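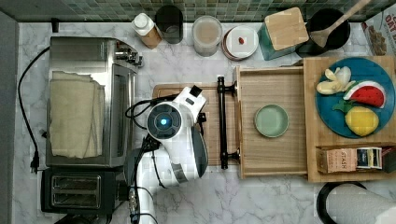
I bought the Mernska countertop cleaner in December, after two years of using dish soap and a damp rag on white marble. Dish soap is safe for stone, but it builds up, and the counter had gone dull in the places I wipe most. The Mernska bottle is a stone spray with no acid in it, sold as a daily cleaner and light polish. I have now gone through one full bottle and started a second. My counter is white with faint gray veins and a backsplash of small green and gray mosaic tiles along the back, and a stainless steel toaster oven stands at the left side, so the spray ends up on three surfaces whether I aim it there or not.

On the marble it does what the label says. Two or three sprays cover the stretch next to the stove. You leave it for a minute and buff it with a dry cloth. Crumbs and grease come up on the first pass. Dried tomato sauce took a second one. The dull patches were gone after a week of daily use, and the surface no longer feels tacky in the morning.

It will not fix etching. I have a ring from a cut lemon that was there before and is there now. That kind of mark needs a polishing powder or a stone person, and the label should say so in larger print.

Tile was a mixed result. The glaze comes up clean, but the spray sits in the grout lines and dries to a faint white film if you skip the buffing. An old toothbrush takes it off. I now spray the cloth instead of the wall.

On stainless steel it streaks. I would keep a separate cleaner for appliances, and unplug anything with a cord before you wipe near it.

The smell is mild, something like unscented laundry soap, and fades fast. The trigger is the weak point. Mine started dripping down the neck halfway through the bottle, and the replacement does it too – less, but enough to leave a wet circle under it.

I paid $21 for the bottle, and the refill pouch is $19, so there is not much reason to buy the pouch unless you want less plastic. The Palamarchuk spray I used in my last apartment cleaned about as well but left more residue on dark stone. I have not tried it on this counter.

Four out of five. I would buy it again for marble and skip it for everything else in the kitchen.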